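Hanging floral fabric on the walls of a craft nook without paste?

Posted in Home & Sewing, Gedness Neighbors Help Board

Estíbaliz Zabala
Hello everyone! I have a little alcove off our back hallway that I want to turn into a sewing corner, and I've fallen completely in love with a lavender cotton with red flowers from Lindorora. I'd like to cover all three walls with it, but we rent, and the lease is strict about wallpaper and anything that leaves a mark. My aunt swears by liquid starch. My sister-in-law says starch will turn yellow by September and I should staple the fabric to thin wood strips instead. The walls are painted, fairly smooth, with one patch by the window that feels a bit chalky. I have 143 inches of wall to cover going all the way around, and the fabric is 54 wide. Has anyone done this and then moved out? Did the wall survive? I'd also love to know whether a busy print gets tiring when you sit in front of it all evening, because my husband has opinions about that and I would like to have some of my own.

Covadonga Soler
Oh, I do love this question, because I did almost the same thing in our old apartment on Saledside and lived with it for years! I used liquid starch, the ordinary blue-bottle laundry kind, and it came down beautifully when we left. You wet a corner with a sponge, wait a few minutes, and peel. I wiped the wall with warm water afterward and got the whole deposit back.

Wash the fabric first and iron it while it's still a little damp. Mine was from the clearance table at Carretero and I was in a hurry, so I skipped the washing, and it shrank on the wall overnight and left a gap down one corner that I had to hide behind a bookcase (the bookcase never did fit there properly). Cut each panel a couple of inches too long at the top and bottom. Brush the starch on the wall, smooth the fabric up from the top down, then brush more starch right over the front until it's soaked. Trim when it's bone dry, with a fresh blade.
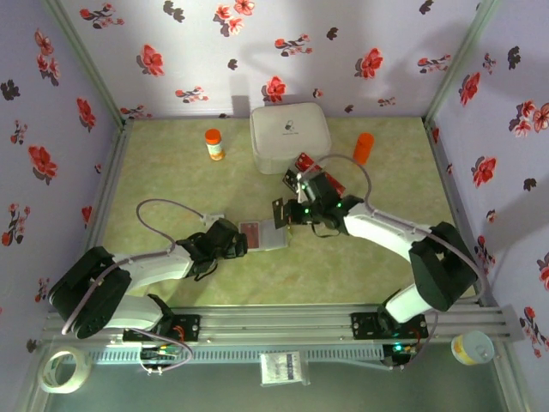 For your 143 inches you'll want three panels, and you'll have a little left over to lose in the overlaps. Please do match the pattern before you cut anything. Lay the second panel beside the first on the floor and slide it until the flowers meet up, and buy an extra yard for it, maybe more if the flowers are large. I put my seams in the corners wherever I could, where you hardly notice them.

That chalky patch worries me a bit. Wipe it down and let it dry, and try a scrap there for a week before you commit. And a red print can bleed when it's soaked, so rub a wet white cloth on it first! If any color comes off, I'd go with your sister-in-law's strips.

As for getting tired of it, I never did, but I kept my table plain and my curtains plain, and I think that helped. Tell your husband he can have the garage.

threadbare1564
starch is fine, did it in a dorm room. don't do it in a bathroom though, mine went moldy behind the towel rail. didn't turn yellow but I only had it up one year

Estíbaliz Zabala
Thank you both so much! I tried the wet cloth and got the faintest pink, so I'm going to wash it twice and test again before I decide. The extra yard is already ordered.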